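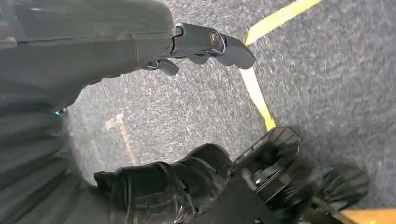 Skolilby, June

I have finally given up on alarm clocks. For years I had one of those that starts at volume 80 and only gets louder, and all it ever did was make me hate the first song on the radio. So on Monday I moved it into the kitchen drawer and went to bed with the curtains open (we face east, so this is a bold move in summer!) and woke up at ten to five feeling like a farmer.

Ten to five is a strange time. I made coffee, I read sixty pages of a novel I'd been stuck on since winter, and I still had time to walk the long way past the Głowacki bakery while the trays were coming out. I bought two poppy seed rolls and ate both before I got to the corner. No regrets.

The trouble came in the evening. By eight I was yawning into my soup, and Vy Đoàn called to ask if I wanted to go see a movie and I think I agreed to something and then fell asleep with the phone on my chest. She has since forgiven me, mostly, though I'm paying for the popcorn next time.

I'm going to try it for the rest of the month anyway. My grandmother got up with the sun her whole life and napped after lunch like it was her job, so maybe the nap is the part I'm missing. If you've done this and have a normal bedtime, please tell me how! And what do you do about the birds? They start before I do.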